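Lillstead Residents' Group
Minutes of the May meeting

The meeting was opened at 7 pm by Shiela Galang, who also took the notes. The minutes of the last meeting were read and accepted with one correction - the word "hedge" should be "fence" in item 3.

1. Shared garden
The water tap near Talley Road is still leaking. Mr. Manalastas has asked the company Zarnex for a price and waits for their answer. Until then, members are asked to close the tap with the hand and not with a tool. 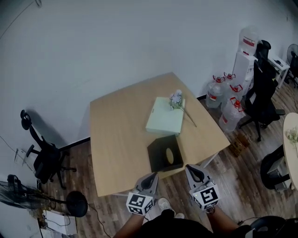 It was also discussed who keeps the key of the shed. For the moment there are 2 keys, and one of them does not turn well. The group agreed to order a new lock, if the cost stays under 30 dollars.

2. Plant sale
The sale will be from 10 am until 1 pm. Last year there were 25 sellers and the parking became difficult, so this year sellers should unload first and then park behind the school. Mrs. Talley will make the signs. One member proposed to sell also used pots, and this was accepted.

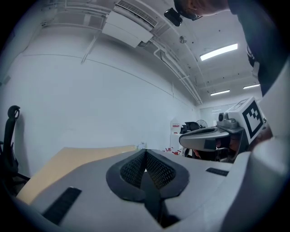 A gray jaw plate and a black-and-white marker on a white cube.

3. Noise in the evening
Four members wrote about loud music after 10 pm. Shiela will speak with the neighbors first - a letter will be sent only if this does not help.

4. Other matters
The bench by the bus stop needs new paint. The color was not decided and will be on the next agenda.

The meeting was closed at 8:30 pm.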